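Can It Put Away the Groceries Yet?

Every spring I get some version of the same email from readers, and this April it came in a bunch: when can I buy a robot that does the boring stuff? Dishes, laundry, groceries, the works. I usually answer with "a while yet" and go back to my own dishes. This time I drove out to Zarnemdale and spent a morning with the people at Godinho, who have been trying to teach a pair of robot arms to handle shopping, and I came home with a longer answer.

First thing I learned: the vacuum in your hallway has it easy. The floor is flat and it stays put. Groceries are a different animal, because everything in the bag is its own shape. A box of crackers has corners. A lemon doesn't, and it's happy to roll off the second you nudge it. So a lot of the work is plain old picking up and putting down, close in, with two fingers and a camera right there at the hand.

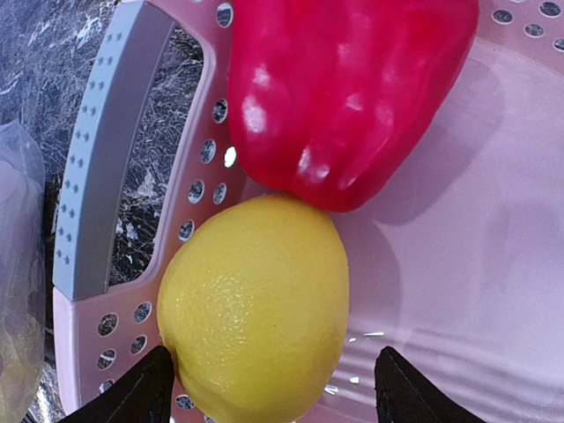 I asked how many of these pickups they log, and the answer was 2,283 since the project began. I thought that sounded like plenty until I tried to guess how many times I've picked up a piece of fruit in my life! And I got to learn with ten fingers and a mother telling me not to squeeze.

On the day I visited they ran the whole chore, bag and basket together, 78 times before lunch (I brought a folding chair, thank goodness). The arms finished 34 of those with no help at all. The rest needed a person to step in somewhere along the way. My first reaction was that I'd fire a teenager with that record. My second was that I have met teenagers who wouldn't beat it.

The hard part surprised me. I figured it would be the produce, and it's mostly the bag. A thin plastic bag has no shape of its own, so the arm can't count on finding it the same way twice. You grab one side and the other side goes wherever it likes. You and I shake it open without thinking - one hand here, one hand there, a bit of a snap - and getting two arms to share that little move is a serious piece of work.

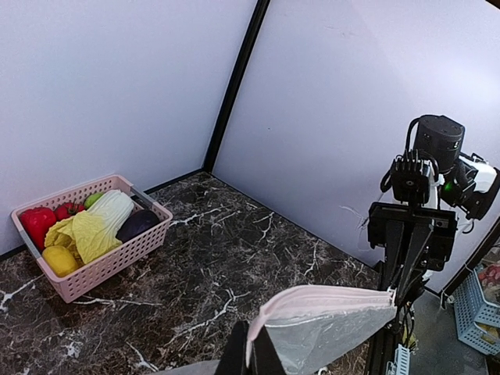 Perier Godinho-Lane
Home and Gadgets, the Rimenbridge Letter

They practice with artificial produce, which makes sense to me. I wouldn't want to buy fresh cabbage for that many tries either. But it does leave a question I kept asking all morning, and the folks there were pretty straight with me about it: a real tomato bruises, a real lemon might be soft on one side, and they haven't done much with either one yet. That's next on their list, along with bags from different stores.

So, should you hold off on anything and wait for one of these? I wouldn't. If you run a small shop and your day is full of the same box going to the same shelf, it's worth having a conversation now, and I'll write more about that side of things in the next letter. For a kitchen, with pets and kids and a counter full of mail, I'd keep doing it by hand. I'd like to go back in a year and watch the same chore again.

A couple of you asked about laundry folding too. I have 2 visits lined up for that and I'm bringing my own fitted sheet.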